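Speaker notes – "Where does the food go?" Talk on kitchen waste in small canteens

Slide 1. Say good afternoon, say my name slowly. Thank Leonidas Konstantinidis for the invitation. The talk takes until 3:30, questions after.

Slide 2. Start with the story from Abu Hammour. I was helping in a staff canteen there in August, and the cook made rice for everybody who was on the list. But in August many people on the list are on holiday. The list did not know this. Pause here, people usually smile.

Slide 3. Explain the weighing. We weighed all the food that came back, in three groups: from the kitchen, from the serving counter, and from the plates. Speak slowly on this slide, the three groups come back later. Many canteens weigh only the plates, and then they blame the guests. In our canteen at Stangate the counter was the biggest problem.

Slide 4. The numbers. In the first period we served 2719 meals, in the second period 1657. Do not compare the total waste, because the periods are not the same size. Always divide by the number of meals. If somebody asks about the difference, the second period was shorter.

Slide 5. The counter. A full counter looks generous, and cooks are proud of it. I understand this, my mother was the same. But the last hour of lunch does not need the same amount as the first hour. Our change was simple: after 1 p.m. we use smaller trays and fill them more often.
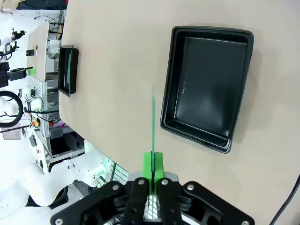
The cooks did not like it in the first week, it was more walking for them. Wanpen Wiriya moved the warm cabinet closer to the counter, and after this the complaints were fewer. Tell this part with respect – the cooks know the work better than I do.

Slide 6. What did not work. The poster with the sad carrot. Also the small plates, because guests simply took two. Do not spend more than one minute here.

Slide 7. Advice for a canteen that wants to begin. Take one scale and one notebook. Weigh at the same time every day, for 8 working days. Ask the office how many people are away. Show the results to the kitchen first, and only later to the manager.

Slide 8. Thank you and questions. Somebody will probably ask about compost. Answer: yes, compost is good, but first cook less. Water is behind the speaker desk.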